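Stamlow puts its device certificates on a shared ledger, then takes half of them off again
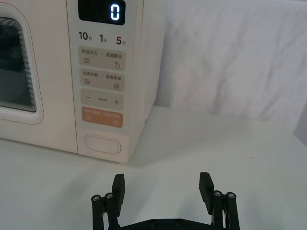

By Hamdia Hadgu
Enterprise IT | November | 3 min read | 2 comments

The hosting company Stamlow has stopped using a distributed ledger for the larger part of its device certificates, 11 months after it moved all of them there. The company confirmed the change in a short note to customers this month.

Stamlow manages more than 4000 network devices for small hospitals and town offices. Each device has a certificate which proves to the other machines that it is allowed to be on the network. Before, these certificates were kept in one central database. When the database was down for maintenance, no new device could be added, and the customers complained about this for a long time.

The ledger, built by the software firm Virnora, was meant to solve that problem. Every customer site kept its own copy of the records, and a new certificate was accepted when enough of the sites agreed on it. According to Mamta Pant, head of infrastructure at Stamlow, this part worked well.

"We had no complaint about adding devices," Pant said. "The difficulty came when we wanted to remove them."

A certificate on the ledger cannot be deleted. It can only be marked as revoked, and the mark has to reach all the sites before it has full effect. At sites with a slow connection the mark arrived late, in one case after 2 hours. For a printer this is not a serious matter, but for a laptop which was reported stolen it is too long. The auditors of one customer, the clinic group Widmer, wrote in their yearly report that the delay was not acceptable under the group's own rules.

Stamlow has now divided the devices in two groups. Equipment that stays in one place, such as switches, printers and door readers, remains on the ledger. Laptops, phones and tablets went back to a central database, which today runs in two data centers in place of one. The company says that new devices can now be added during maintenance also with the old method.

Nkechi Haruna, who was responsible for the ledger project at Virnora, does not see the decision as a failure. She said that a newer version of the software sends the revoked marks first, before all other traffic, and that in the company's tests a mark reached 80 sites in less than a minute. Stamlow has not yet installed this version. Pant said her team will look at it in the spring, when the present contract is up for renewal.

Other customers of Virnora are watching the matter. Asnakech Yilma runs the IT department of the parcel carrier Wosier, where the same ledger is used for handheld scanners. She said that her department will keep it for now, as the scanners do not leave the depots, but that she has asked for the test results in writing.

The cost of the move back was not made public. Customers of Stamlow do not need to change anything on their side, except for those who wrote their own scripts against the ledger. For them, the old address will continue to answer until the end of the contract.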